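Second-hand copies of Lerkell, what's a fair price?

gristlepot
29th January
Saw Lerkell going for £60 at the Firkberg exchange shop, boxed, no manual. I paid £20 for mine in June, from a bloke who threw in a spare controller to be rid of it. Have I missed something or has everyone lost their minds?

mossbank_534
Prices went up when Nakon stopped pressing discs. Sixty with no manual is cheeky though. The manual has the map in it, and good luck finding the salt mine without the map.

tin_hat_tony
Disagree. Nobody needs the map. You walk left until something kills you, then you know where you are.

mossbank_534
I walked left for an entire evening and ended up in the tutorial.
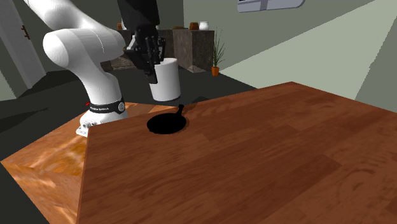

Anyway, what I was going to say before the salt mine came up is check which print it is. The first run has the Nakajima logo on the spine and still has the save bug. Later ones have a plain spine and work fine, so naturally the broken one costs more.

gristlepot
Mine has the logo. It ate my save twice and I thought it was me.

pelican_crossing
It's collectors. There's a listing up at almost £200 for a sealed one. He'll never play it, so he'll never find out what the second half is like, lucky man.

tin_hat_tony
The second half is the best bit.

pelican_crossing
The second half is a boat. You are on a boat and it is slow.

tin_hat_tony
It's a good boat.

mossbank_534
Back to the question. I'd say £20 for a scruffy one, a bit more with the manual, and walk out of the shop at sixty. They had the same copy in the window before Christmas, so they can't be fighting people off.

gristlepot
Went back and asked if they'd take forty. The lad said the price was the price, then offered me £8 for mine.

pelican_crossing
With the logo on the spine?

gristlepot
With the logo on the spine. I've kept it. Might have another go at the boat.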